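Home | Forums | Household | Laundry & Linens | Search | Log in

Thread: Are waffle bedspreads worth the money, or is it all marketing?

hemline_12
I keep reading that a waffle weave "breathes" better than a plain quilt and gets softer forever. I don't buy it. Brirnel wants $308 for a queen, and as far as I can tell you're paying for a bumpy texture and a nice box. Has anyone here had one longer than a season? Mine's green, not a Brirnel, a present. Folding laundry on it is most of the use it gets.
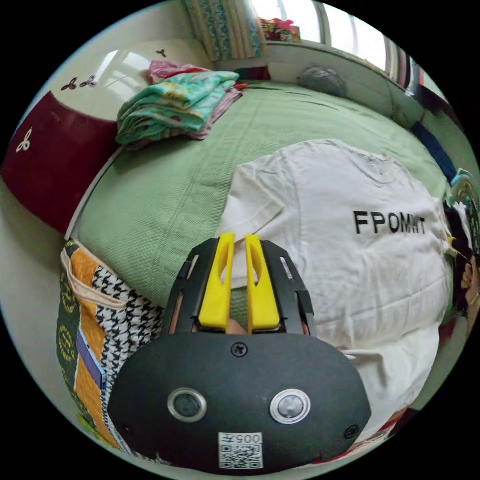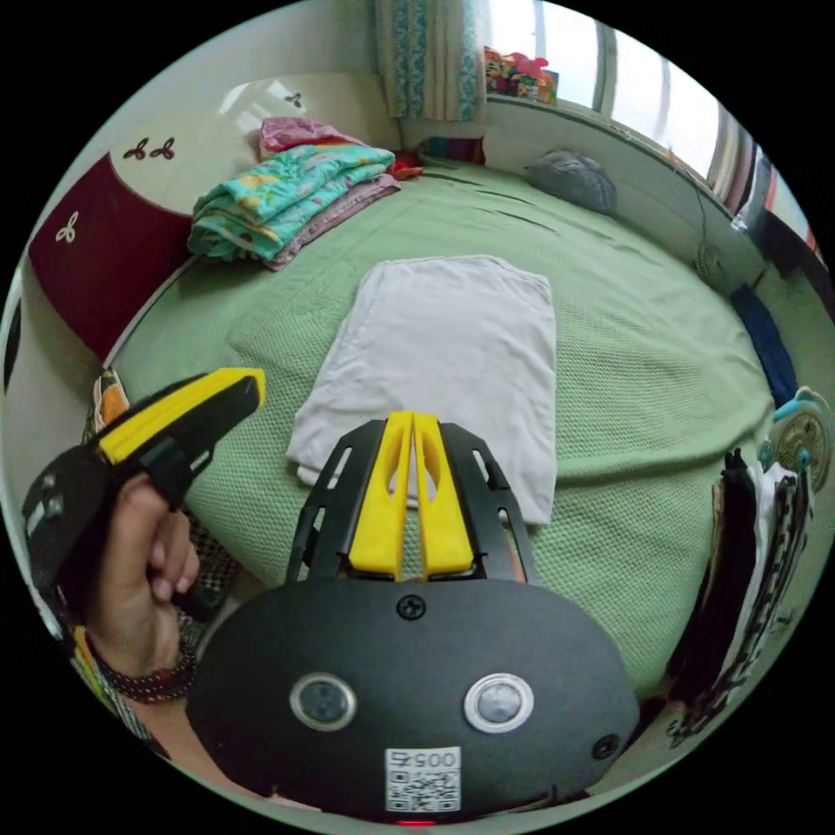
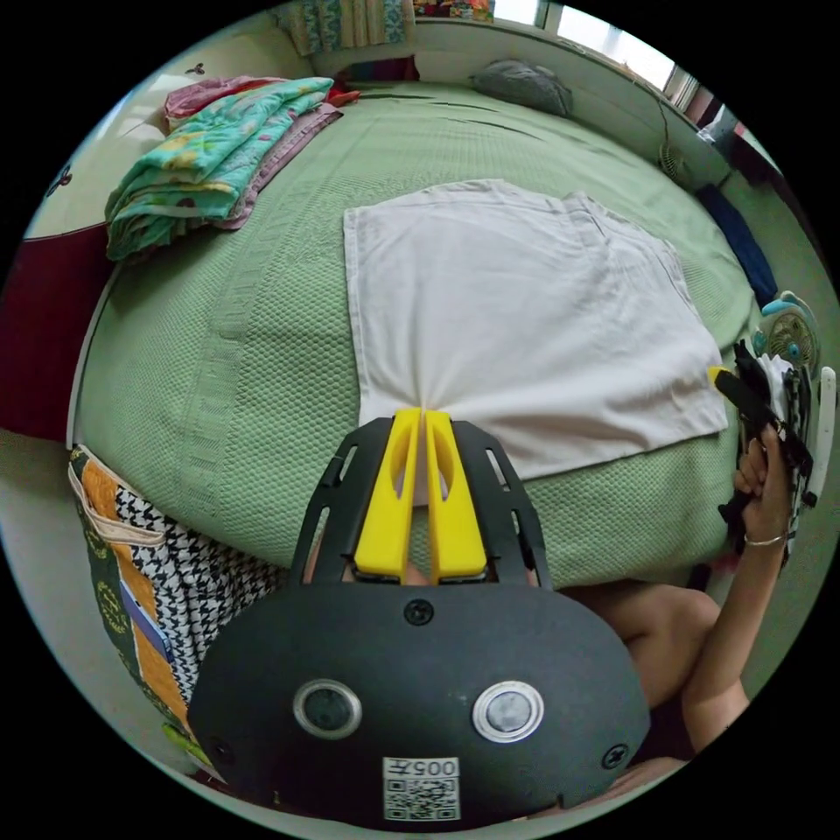
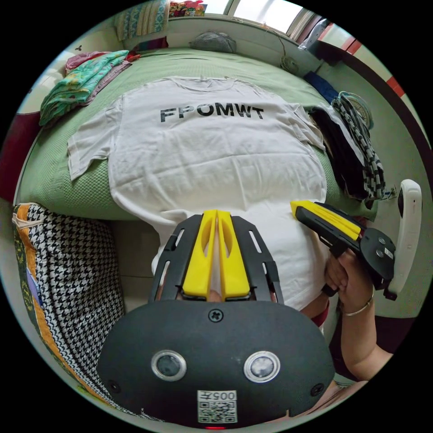
My complaint is lint. Every dark sock I own leaves something behind in those little squares, and the care tag says cold wash, no dryer. Where am I supposed to hang a queen bedspread in an apartment?

rhydian.nicholas
"Gets softer" is what they say about anything cotton. Wash a dish towel enough and it gets softer too, right before you can see through it. We bought a Gidex in September and it has already shrunk about 2 inches on the long side. Cold water, per the tag.

oldspindle
Disagree. I've had a Yatsenko for 12 years and it's fine. I also ignore the tag and dry it on low. Lint is your towels, wash them separately.

hemline_12
I do wash them separately. And 12 years ago Yatsenko was probably a different product, so I'm not sure that tells me much about what's on the shelf now.

oldspindle
Fair, I haven't bought one lately. Still the same weave though.

Jasper Boersma
Same weave doesn't mean same yarn. Check how it's finished at the corners. My sister's Cundix had a loose thread at one corner and a whole row of squares went flat when she pulled it. Should've cut it, I know. Store wouldn't take it back.

rhydian.nicholas
Pulling a loose thread isn't a defect, come on.

Jasper Boersma
On a bedspread at that price it is. I've pulled threads on $20 blankets and nothing happened.

hemline_12
So that's 3 brands, one shrunk, one unraveled, and one old enough to be a different thing. Does anybody have a Brirnel they paid for themselves? Not a review sample.

quiltless
Paid for mine. It's okay. Warm in winter, too warm in summer, so I don't know about the breathing. Wouldn't buy it again at full price.

Posted in Laundry & Linens | Contact the moderators | Back to top

We use cookies to keep you logged in. By continuing to browse you accept our cookie policy.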